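Sorting by Shape: My Block Board Project
Final report, Design and Making course
06/08/2020

So this whole thing started with a bag of toy blocks and a table that was driving me nuts. For my final project I had to design and build one useful object, test it, and write down what I learned. Lots of people in my class went for lamps. I went for a board. A big, flat, boring wooden board that small colored blocks can sit on without sliding, rolling off, or vanishing into the background. I know how that sounds, but I ended up really liking it.

The problem

I wanted to make a sorting activity with small plastic blocks in different shapes and colors. The idea is simple: you scatter them, then group them by shape or by color, and somebody keeps time. The table I had to work on has a blue metal top full of holes. It's a great table for bolting things down and a terrible one for anything small. The blocks rattle on it, the holes make your eyes go funny, and a blue block on a blue table is a mean trick to play on anybody. I tried a bath towel first (too lumpy) and then a sheet of cardboard, which curled up at the corners after one damp night.

What I wanted from the board

I wrote a list in my notebook before I bought anything, and I stuck to most of it. It had to be pale, so every color would show up. It had to be flat enough that a cylinder could stand upright without wobbling. It had to be big enough to spread the blocks out but still leave a border of table all the way around, so I could get my fingers under the edges to lift it. And it had to cost less than 50 dollars, which was all I had left after buying the blocks.

Wood and glue

I got the planks from Rovetti, a lumber place a bus ride from campus. They sell leftover pieces by the bundle, and I picked out the palest ones I could find. A few had faint dark streaks running through them and I almost put those back. I'm glad I didn't! Once they were sanded, the streaks turned out to be my favorite part.

I can't afford a single piece of wood that wide, and I don't think I could have carried it home either, so I joined several planks edge to edge. This took me 2 tries. The first time I clamped everything way too hard and the whole panel bowed up in the middle like a potato chip. I had to saw it apart along the glue lines, which hurt my feelings. The second time I used less pressure, put scrap wood above and below to keep things level, and left it alone overnight. I checked it with a metal ruler in the morning and there was a tiny bit of light under it in one spot - good enough for blocks.

Sanding took forever. I went through three grits and a lot of podcasts. The seams still show if you look for them, and at one point I thought about filling them with wood paste to hide them, but the paste I tested on scrap dried darker than the wood and made a stripe. So the seams stayed. I also left the end grain bare along the edge. It comes out a little darker than the top and makes a nice thin line all by itself. 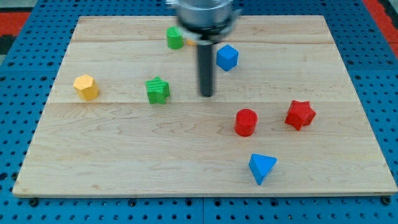
For the finish I tested two things on scrap pieces. One was a glossy varnish from Plarkumis that a classmate had left over, and the other was a plain matte wax from Çetinkaya. The varnish looked fancy for five minutes, and then I turned on the ceiling light and got a big white glare right where I'd want to put the blocks. It was also slippery. The wax barely changes the color, and the blocks stay where you set them down. Wax it was, two thin coats, rubbed off with an old T-shirt.

Trying it out

Testing was the fun part. I ran the sorting game with 5 people from my dorm floor, once on the bare blue table and once on the board. I used the same blocks both times and scattered them from the same height, out of a plastic cup. I wasn't very scientific about it, and I should say that people got better with practice, so the second round was always going to look good. If I did this over I'd have half of them start on the board.

Still, what I cared about most was what people did with their hands. On the bare table they kept pinning blocks down with one finger while reaching for the next one. On the board they stopped doing that. They also started standing the cylinders up on their ends, which I hadn't asked for. One person made a little row of them along the far side and refused to sort anything else until it was straight.

The other thing I noticed was color. Yellow was the one I worried about, because yellow on pale wood sounds like a bad idea. It was fine in daylight. In the evening, under my warm desk lamp, two people passed right over a yellow block and had to go back for it. Green never gave anybody trouble, and neither did orange.

Things that went wrong

The corners are too sharp. I meant to round them and ran out of time, and I've already poked myself in the hip once. The board is also heavier than I planned. I weighed one leftover plank on the kitchen scale and it came to 1025 grams, and the full panel is made of several, so it's not something you tuck under your arm and run for the bus with.

It can shift on the metal table too if you lean on one side. I put a few rubber dots underneath and that mostly helped, although one of them landed right over a hole in the table and doesn't do anything. I'd space them differently next time, or use strips.

The money came out okay. The wood was the biggest part, then the wax, then sandpaper, which I bought way too much of. I borrowed the clamps from the Rarex workshop downstairs, so those were free, but if you had to buy them you'd blow through the budget right there.

What I'd do next

I want to make a second, smaller one with a low lip on three sides, so that the cup can be dumped out with a bit more enthusiasm. I'd also like to try a darker wood just to see what it does to the yellow blocks at night. My teacher suggested carving shallow outlines for the different shapes, and I went back and forth on that all through June. I think it would turn it into a puzzle, and then you couldn't scatter things anywhere you wanted. Maybe on the back side - then you could flip it over.

For now the board lives on the blue table, and the blocks go back in their bag at night when I remember.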